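Where Does the Hand Think It Is? Speaker notes, Sollcombe robotics meetup, August 9, 2025

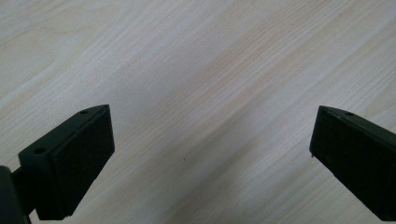 Slide 1. Wrist view, fingers open, pale wood tabletop.

Good morning, and thank you for coming out on a Saturday. I know some of you drove a fair way and I know what the coffee is like, so I'm doubly grateful. My name is Nayara Fagundes, and I look after the state estimation side of Grimska, which is the little software stack we use to turn footage from handheld grippers into something an arm can learn from. Jui-lin Hsiao wrote most of the planner and is sitting near the back, so please save the really hard questions for the end and aim them that way.

(Leave slide 1 up for this whole first part. Don't rush it.)

I'd like you to look at this one for a moment and ask yourself what you would tell a computer about where this hand is. You've got two black fingers with their pads facing each other, and a good stretch of pale wood between them. Nothing in the grip. Lovely even light. As a person you'd say, well, it's over a table, it's open, it's ready to go. And for most purposes that's a perfectly good answer.

Our tracker has a harder time of it. It works by picking out small patches of texture, finding them again in the next picture, and working out how the camera must have moved. It loves corners. It loves a bit of printed writing, a mug handle, a messy bench. What it gets on this table is wood grain, running on the diagonal from lower left to upper right, and grain is a funny sort of texture - there's plenty of it, but a lot of it looks like its neighbour. Slide along the line of the grain and one patch matches the next very nicely. Slide across it and you're in better shape, because the bands change from pinkish beige to nearly white. So we end up with a position that's firm in one direction and a bit mushy in the other.

(Point to the upper left, where the figure in the wood curves.)

Up in this corner it's a different story. Those curved shapes pin things down in both directions, and the tracker tends to hang on to them for dear life. There's also a tiny dark speck near the middle. I have a soft spot for that speck. I couldn't tell you if it's a crumb or a mark in the finish, but to a feature detector it's a lighthouse.

If it's a crumb, mind you, it can move, and then you've tied your whole map to a crumb. That brings me to the first change we made.

Slide 2. Weighting by direction

We used to give each matched point a single score, good or bad. Now each one carries a little ellipse that says how sure we are in each direction. A patch of straight grain gets a long thin ellipse. A curve or a speck gets something closer to a circle. The solver adds all of these up, and what comes out the other end is a pose with an honest statement of doubt attached.

We also cap how much any one point can count for, which takes care of the crumb.

(If someone asks about the maths: it's the structure tensor, the same one in the textbooks. Offer to chat at the break.)

Slide 3. Masking the fingers

The fingers are fixed to the same body as the camera. They open and close, but otherwise they sit in the same part of the view whatever the hand is doing. If you let the tracker use them, it will happily tell you that the camera never moved at all! Those small round screw holes are crisp and dark and exactly the sort of thing it goes hunting for.

So we mask the fingers out. The mask has to follow the opening width, and for a long while ours was drawn for the closed position only, which I'm a little embarrassed to admit in front of company. Jui-lin found it one evening in December, going through the Darkura recordings, and was very kind about it.

The soft shadow under the fingers wants some care too. It travels with the hand, so its edge can drag weak features along with it. We grow the mask a bit on the shadow side and accept that we lose some good tabletop.

Slide 4. Results on the Trujillo set

We reran 2,393 clips from the Trujillo set with both changes switched on. Before, the tracker dropped out completely on nearly 200 of them. With the directional weights and the moving mask, that came down to 90. Most of the ones left over are fast swings where the picture smears, and no amount of clever weighting will rescue those. We flag them and leave them out of training.

(Pause here. People like to photograph this slide.)

Slide 5. What the planner does with it

The planner now reads the doubt along with the pose. If the hand is unsure along the grain, it slows its approach in that direction and asks for another look before closing. It costs us up to 2 seconds on a bad reach, and I think it's a fair price.

The logging format changed to carry the extra numbers, so if you're on an older copy of Grimska please run the converter first. Old logs will load without it, but the doubt will read as zero and your arm will be very bold indeed.

(Hand over to Jui-lin for the live replay. Check the laptop is on mains power. Questions after the replay, then lunch.)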